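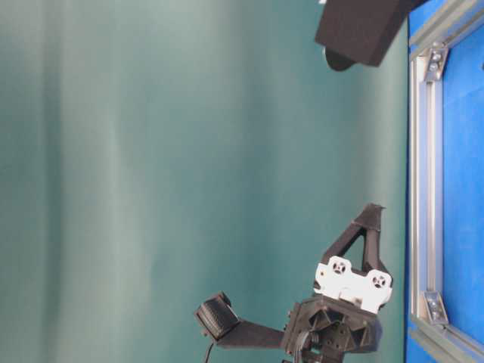

3. Data and Coding

3.1 Source material

The notices come from the Semaan archive, which stores public statements issued by talent agencies on their own websites and on the fan platform Bunby. We searched the archive for statements that mention the end, renewal, or transfer of a performer's exclusive contract. The search returned 3,044 items. Reposts, translations of a notice already in the set, and statements concerning staff were removed, which left 865 notices from 70 agencies. The last notices in the set were posted in August 2022.

An agency was counted once even when it changed its trading name. Sub-labels were treated as separate agencies if they signed their notices with their own name, and were merged with the parent company if they did not. The largest single contributor is Flasano. Because its notices follow a house template with little variation, all models in Section 4 were also run with Flasano left out.

3.2 Unit of analysis

The unit is the notice, including its headline and any attached letter signed by the performer. Where the agency and the performer published on the same day but in separate posts, the two texts were stored as linked records and only the agency text entered the main analysis. Performer letters are taken up in Section 5.

A notice covering several members of one group was kept as one unit. Splitting such notices by member would have inflated the weight of group disbandments, whose wording is shared across all names listed.

3.3 Coding scheme

Each notice was coded for the stated cause of the change (expiry, mutual agreement, termination, transfer, or none given), the verb form used for the decision, and the presence of a forward-looking sentence about the performer's activities. Thanks to fans and requests for continued support were coded separately, as the two often appear apart – the former near the opening, the latter in the closing line.

"None given" was used only when the text offered no cause in any paragraph. A notice that says the contract "has ended" without a date or a reason falls into this group; one that says it "has ended as scheduled" was coded as expiry. Conditional phrases such as "after long discussion" were not accepted as evidence of mutual agreement unless both parties were named as subjects of the same verb.

Still images were coded for dominant hue alone. The dominant hue in Figure 1, for instance, is teal-green, with bright blue as the secondary value. Hue was not used as a predictor in any model.

3.4 Procedure and agreement

Two coders worked independently in Edel, a text annotation tool that hides each coder's labels from the other until a batch is closed. Zdenka Petkov prepared the codebook and settled disagreements but did not code. Training used notices from January that were later dropped from the sample.

Agreement was highest for the presence of thanks and lowest for stated cause. Most disputes concerned notices that give one cause in the headline and a second in the body, for example an expiry described further down as a decision "made together." The codebook was revised so that the body took priority over the headline, and all batches closed before the revision were coded again.

The order of notices within a batch was randomized, and agency names were masked. Masking was imperfect – several agencies repeat their name inside set phrases that the filter did not catch – and coders were told to flag these cases. Flagged notices were retained.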